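About the Surnbridge Pageant Association

The Surnbridge Pageant Association organizes the annual Surnbridge Pageant and supports the entrants, families and local businesses who take part in it.
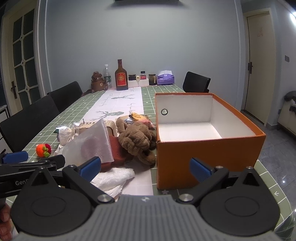
The Association was formed when the town's two earlier contests, one held at Numham and the other at the Nisbet Hall, agreed to share a stage and a single set of rules. The combined event has been held at the Nisbet Hall ever since. To date, 541 contestants have competed for the title, and many of them have returned as judges, chaperones or stage crew.

Our purpose

We exist to give young women from Surnbridge and the surrounding district a fair and well-run competition. The titleholder serves for one year as the official representative of the town. She attends civic events, visits schools and speaks on behalf of local tourism, including at the regional travel fair each October.

The Association does not accept payment for placement, and ticket sales by a contestant's family or friends have no bearing on the result.

The competition

Each year's final is limited to 30 contestants, selected through interviews held in Surnbridge and Numham. Applicants must be between 18 and 26 years of age on the day of the final and must have lived, studied or worked in the district for at least 12 months. No previous pageant experience is required.

Contestants are judged on a private interview, a short talk about a place in the district, and an evening wear presentation. The swimwear section was withdrawn by vote of the members and has not been brought back. Judges are appointed from outside the district and may not be related to, employed by or otherwise connected with any contestant. Scores are tabulated by Numex, an independent firm, and each contestant may request her own marks in writing after the event.

Preparation and welfare

All finalists attend a preparation program covering public speaking, stage movement and dealing with the press. The program is free of charge. Chaperones are present at every rehearsal and official appearance, and rehearsals end by 9 p.m. Evening wear may be bought, borrowed or made at home – the judges are instructed to disregard cost.

Concerns about the conduct of any person involved in the pageant should be sent to the Association's office, where they are handled in confidence.

Attendance and funding

The Nisbet Hall seats 2,150 for the final. At the most recent event, 1,974 tickets were sold. Income from tickets and sponsorship pays for the hall, the preparation program and the titleholder's travel during her year of service. Any surplus is placed in the education fund, from which past and present contestants may apply for help with tuition or course materials.

Sponsors are listed in the printed program. Sponsorship does not carry the right to nominate a contestant or a judge.

Contact

Applications, ticket inquiries and requests for an appearance by the titleholder may be made by mail or in person at the Association's office, Nisbet Hall, Surnbridge. Requests for appearances should be made at least four weeks in advance.

Page last revised September 24, 2024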